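Money & Banking, section 2
Notes for week 9: Liquidity, maturity mismatch, deposit insurance
Instructor: Zorica Yordanov
Posted 8 April 2020

Quick notes, no slides this week. Read these before the problem set. Numbers are all in millions unless I say so.

1. What a bank balance sheet does

Assets on the left: cash, reserves, securities, loans. Liabilities on the right: deposits, borrowed funds. Equity is what's left over.

Running case is Skerasow Savings, same as last week. Loans 48, securities 18, cash 3. Total assets 69. Deposits 66, so equity is 3. Write that down, you'll need it for every question.

Leverage = assets / equity = 69/3 = 23. High but not crazy for a small thrift. A lot of you wrote deposits / equity on the last quiz. No. Assets on top.

2. Maturity mismatch

Deposits can leave today. Loans come back over years. The bank earns the spread and carries the risk. Two separate risks here and people mix them up:

Interest rate risk. Short rates go up, bank pays more on deposits, old loans still pay the old rate. Margin shrinks. Nobody has to withdraw anything for this to hurt.

Liquidity risk. Depositors want cash faster than the bank can raise it. Can hit a bank whose loans are all perfectly good.

Milan Lambrechts asked in office hours if adjustable rate loans fix both. They help with the first one. Do nothing for the second, and they push some of the rate risk onto the borrower, who may then default. So now you have credit risk instead. See the Jikmont reading, the part on repricing gaps (skip the appendix).

3. Illiquid vs. insolvent

Illiquid: assets worth more than liabilities, can't turn them into cash in time.
Insolvent: assets worth less than liabilities. Equity negative.

Work it through. Skerasow depositors pull 18. Cash covers 3. Needs 15 more. Sells securities. If they sell at full book value, fine: securities drop to 3, deposits drop to 48, equity still 3. Bank is smaller, and still solvent.

Now same withdrawal, but securities only sell at two thirds of book. All 18 of securities bring in 12. Cash plus sales = 15. Still short by 3, and the loss is 6 against equity of 3. Equity is now minus 3. It started as a liquidity problem and ended as a solvency problem. This is the fire sale story and it WILL be on the exam.

Teun De Bruijn's question from the discussion board: why not just sell the loans? Could try. Buyer doesn't know which loans are bad, assumes the worst, offers less. Adverse selection, chapter from Febuary.

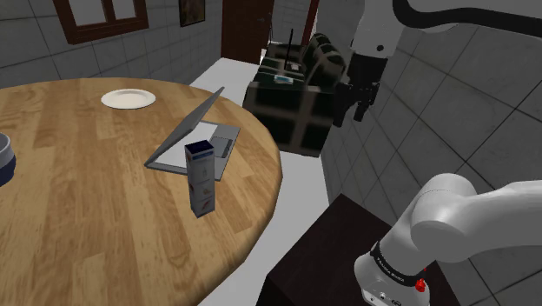 4. Lender of last resort

Old rule: lend freely, to solvent banks, against good collateral, at a penalty rate. Know all the parts and the reason for each. Collateral protects the central bank. Penalty rate keeps banks from using the window as everyday funding.

Problem in practice is telling illiquid from insolvent in a hurry. Also stigma. If borrowing gets out, depositors take it as bad news, so banks wait too long to ask.

5. Deposit insurance

Takes away the reason to run. If you're insured, being last in line costs you nothing. Self-fulfilling runs mostly go away for insured money. Large uninsured accounts can still leave, and they leave first.

Cost is moral hazard. Insured depositors stop watching the bank. Bank with thin equity has little to lose, so it gambles. Ways to push back: capital requirements, exams, risk-based premiums, coverage limits. Each one has a weakness, think about what it is.

6. Problem set

Peeters Trust has cash 2, securities 18, loans 48, deposits 65. Redo section 3 for this bank.
a) Equity? Leverage?
b) Withdrawal of 18, securities sell at book. New balance sheet.
c) Same withdrawal, securities sell at half of book. Is the bank illiquid, insolvent or both? Show the steps.
d) What is the lowest price on securities, as a share of book, that leaves equity at zero or better? Assume all of them get sold.

One page on the Trorthorpe case as well. Should the central bank have lent? Pick a side, please. Last year half the class wrote "it depends" and stopped.

Grading questions go to Taras Polishchuk, not me. Extensions go to me. The review session is in May, time to be anounced.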